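Litholm Scene Tools – Frequently Asked Questions
Section 3: Wrist view, rendering and grasp checks

What does the wrist view render?
It renders the simulated scene from a virtual camera mounted on the gripper. The gripper geometry is drawn along with everything else, so expect the palm to take up a strip at the bottom of each image. The view is generated at every control step unless you lower the rate in the camera block of the config.

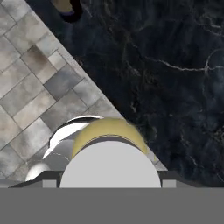
Wrist view over a marble surface, stone tile floor at upper left.

Can I mask the gripper out before running detection?
Yes. Set self_mask to on. The mask comes from the kinematic model and moves with the fingers. It does not cover a held object, which has its own segment ID. If your detector keeps reporting the held object as a new target, filter by that ID.

Why does my segmentation model do badly on veined marble?
High-contrast veins produce strong edges, and models trained on plain tabletops tend to split the surface along them. Turn on texture randomization for the support surface and retrain. The Nurnley texture pack ships with 679 surface materials. Hajar Lahlou maintains it, and requests for new materials go to her through the tracker.

How does the planner decide that an object is held?
Two conditions must both be true: contact on both finger pads, and relative motion between object and palm below the slip threshold for 8 consecutive steps. Image content is not used. You can add a visual check as a third condition, but it is off by default.

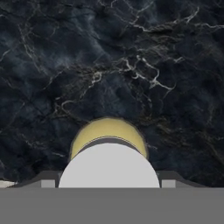

Contact flags can flicker when the pads meet a curved surface. The usual cause is a solver step that is too long. Halve it before you change friction values – high friction hides the flicker and then causes trouble at release.

How large can a recorded episode be?
Up to 2,080 steps. Longer episodes are split into two files with matching headers, and the loader joins them on read.

Are runs repeatable?
With the same seed, build and GPU driver, yes. Across drivers, poses match but pixel values may not. Compare state logs, not images.

Can I use the Sturkbridge planner in place of the default one?
Yes, through the adapter that Ezekiel Gallagher added in August. It supports Cartesian and joint targets. Velocity targets are ignored with a warning.

Where do I report a bug?
Use the tracker and attach the config, the seed and the state log. Rendering issues are assigned to Souad Naciri, planner issues to Youssra Farouk. Reports without a seed are closed after two reminders.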